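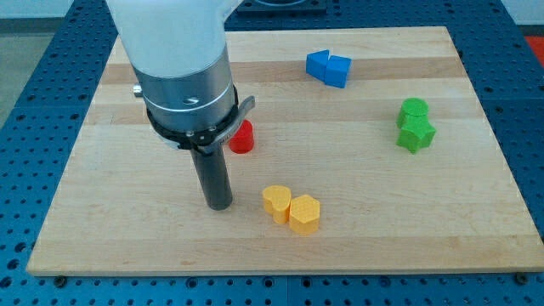 Visit to the Landomeck Type Archive

Members of the design faculty visited the Landomeck archive in Endau on Jan 29, 2020. The group was received by Hakim Saragih, who looks after the collection of record sleeves and printed lettering.

The archive holds 1237 album covers, filed by typeface. Visitors were shown the drawers for Coman, a narrow serif used on many folk releases, and for Brititz, a heavier face drawn first for concert posters. Early proofs of both were laid out for comparison - the lowercase g in Coman was redrawn 2 times before release.

A discussion of font licenses followed. Mr. Saragih noted that several faces free for personal use require a paid license when printed on a sleeve offered for sale.

The reading room seats 20 and is open by appointment. The faculty plans a second visit in August.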